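Notes for the talk - can a machine tidy a bedroom yet?

Evening slot, 76 chairs. Thank Veronika Prantl for the invitation, and say hello to the people from Herau who came over the hill for this. Start slowly, let everybody sit down.

Open with my aunt Edeltraud. Every December she asks me when she may finally have a machine that puts things away, and every December I tell her to keep her own two hands in good order. She is patient with me, bless her. Get the laugh, then say that her question is a perfectly good one and it's the one I want to spend the evening on.

Go through what works. Floors, yes. Moving the same crate from the same shelf all day long, yes, very nicely. At Reisinger the arm on the packing bench went through 2,804 parts with Gion Holzer drinking his coffee next to it. But those parts are all one shape, and they arrive facing the same way (ask who has a drawer at home like that - wait for hands).

Then the harder half. Tidying is mostly deciding. What is this thing, does it belong with that other thing, may I squeeze it? A child of 9 does this while complaining about something else entirely. Our machine at Pekis needs every one of those decisions spelled out or shown to it, often 100 times over, and then somebody swaps the tablecloth and we're back to practicing.

Now the picture. Give them a good long moment with it before talking.

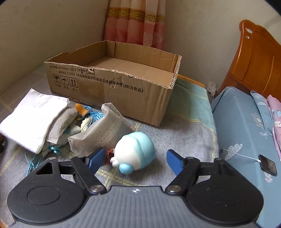
Putting small things in a box: glossy toy, soft pouches, tassels, one open carton.

Point to the toy first: smooth and rounded, so the grip has to be placed well. Then the pouches, which are thin and crumpled and have no one shape to learn. Then the tassels - threads going every which way, and some of the little things half under the others. Ask the room which they would pick up first, and why. Take three or four answers, they will disagree, and that's lovely, let them argue a bit.

My own answer for Edeltraud: the toy, fairly soon. The tassels, I wouldn't promise her. Vinzenz thinks I'm too gloomy, so hand him the microphone here and sit down for a minute.

Questions after that. Leave the picture up.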